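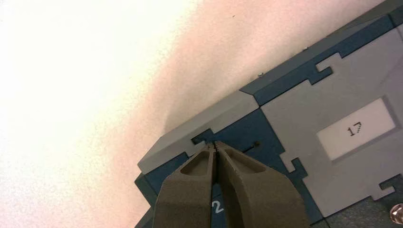

2 min read

I'd been meaning to get to the Puvutley open day for years, and on Jul 14, 2026 I finally did. Mbali drove, I held the sandwiches, and we still managed to miss the turning twice.

Puvutley is an old paper mill that now makes envelopes, card and those lovely thick notebooks you buy and then feel too guilty to write in. Tours go in groups of 12, and ours was led by Jaime Coelho, who has worked the cutting machines for 20 years and talks faster than they do. The noise in the main hall is terrific! You feel it in your teeth. We watched big sheets go in at one end and come out as envelopes at the other, nearly 1,000 of them in the time it took him to explain the glue.

Upstairs is quieter — a long room where the notebooks are sewn by hand. Unathi Mokoena let me try a few stitches and then, very kindly, undid them. She says the linen thread behaves better in damp weather, so July isn't her favourite month.

The café was the weak spot (one urn, a very long queue) but the cheese scones were still warm when we got to the front. I came away with two notebooks and a bag of offcuts from the shop, where everything in the seconds bin was £8 a bundle.

Parking is free but fills up early, and the stairs are steep, so ask at the desk for the lift. They're opening again in September and Mbali has already put our names down. This time she's bringing a map.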